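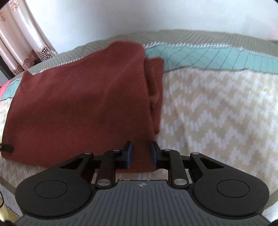

Khoo, on the early shift at Stondthorpe, says the folding arms took her sore wrists away and gave her mornings back. She now teaches the machines she used to race.

That swap is what makes the laundry so exciting to visit! The plant handles 171 bags before lunch, and sorting is still done by people with sharp eyes.
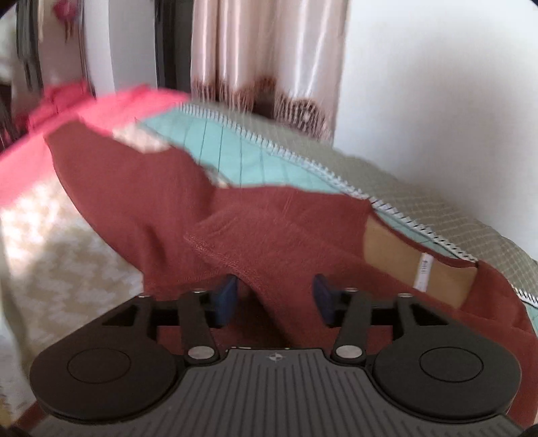 Folding is where automation gets hard, and where staff know-how counts most. Cloth never lands the same way twice. Take a rust-red knit like this one, rumpled in broad folds with part of its inside turned out - a person reads that at a glance, and a gripper has to learn it.

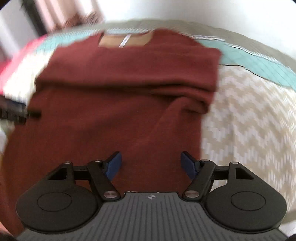

Do the folders lose hours? Nobody on the floor has, and 3 of them moved up to trainer pay in June.

Tonside, the sister site, starts next with 40 staff. 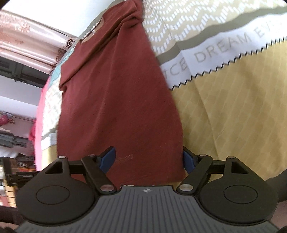

Trainers there will begin with easy pieces and build up. A T-shirt laid out lengthwise, collar at the far end, is a friendly first lesson, even with wrinkles in it. Towels come on Wednesday.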